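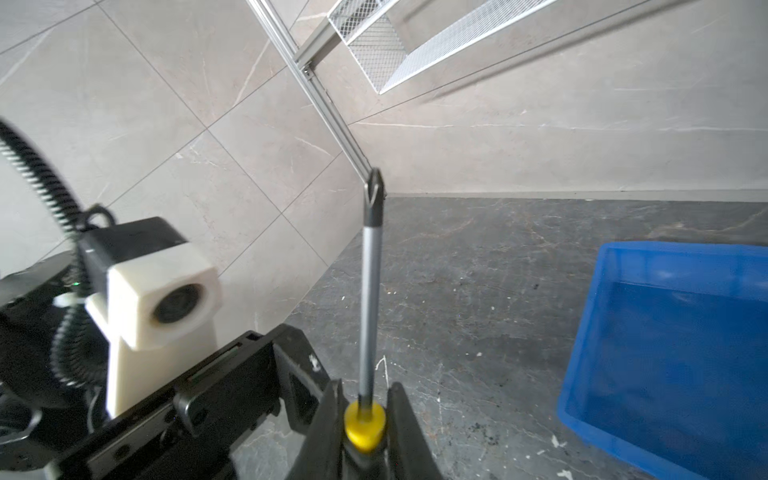 Figure 2. Screwdriver with a yellow handle end and a long, straight metal shaft.

January
Musyoka Magesa

4. What people lend, and what they say about getting it back

When I started asking people in Ditum and Fistside about borrowing, I expected to hear about money. I had a whole page of questions ready on small loans between neighbors, and I got through maybe half of it in my first interview before the woman I was talking to stopped me and asked if I wanted to know where her ladder was. She knew exactly where it was (two doors down, behind a shed, since the spring before last) and she had plenty to say about it. So the page of questions went in a drawer, and I began again with things.

The survey went out to 500 households across the two neighborhoods, and 300 sent it back. I asked each household to name the last item it had lent and the last item it had borrowed, and then to tell me in their own words how the loan began and whether it was over. That last part was where the trouble started. Plenty of people wrote "sort of" in a box that only offered yes and no, and I ended up adding a third category called Drifting, which my coders loved and a reviewer of an earlier draft did not.

Hand tools came up again and again, and the ordinary screwdriver (Figure 2) is the item I'd pick if I had to explain the whole project to somebody on a bus. It's cheap enough that asking for it back feels petty. It's useful enough that you notice when it's gone. And most homes have more than one, so the lender can always tell herself she doesn't really need that one yet. Compare that with a baking dish, which nearly always went home quickly, and quite often with something in it! People in Fistside were especially firm on this. You don't send back an empty dish. Nobody I interviewed had any rule like that for pliers.

I sorted the loans into four types, borrowing the first two from my own earlier fieldwork in Minja:

Errand loans, where the item leaves for one job and comes back the same day.
Season loans, where it stays until the weather changes or the painting is done.
Porch loans, where it's left outside for whoever needs it next.
Drifting loans, as above.

The boundaries are messy and I won't pretend otherwise. A season loan turns into a drifting loan without anyone deciding that it should, and the two sides often disagree on when it happened. One man in Ditum told me his neighbor had "kept" his wood plane. The neighbor, interviewed separately, told me he was "storing" it. They were both perfectly cheerful and still ate together on holidays, so I can't call that a conflict, but I can't call it a finished loan either – I coded it as drifting and moved on.

Ditum and Fistside also differ in how the asking is done. In Ditum people mostly ask at the door, in person, and some of the older residents thought a text message was rude for anything bigger than an egg. In Fistside the asking goes through the Drallutetti list, a shared message thread that started as a way to find lost cats and is now mostly people looking for extension cords. On the list everyone can see who asked and who answered. I think this makes people quicker to offer, though I'd want to watch a third neighborhood before I said so with any confidence, and my funding ended before I could.

I should say something about my own part in this. I lent a tape measure during an interview in Ditum and haven't seen it since. It is not included in the counts, and the next section deals with loans between relatives, which were coded separately.

Contact: Musyoka Magesa | Copyright the author, all rights reserved | Back to top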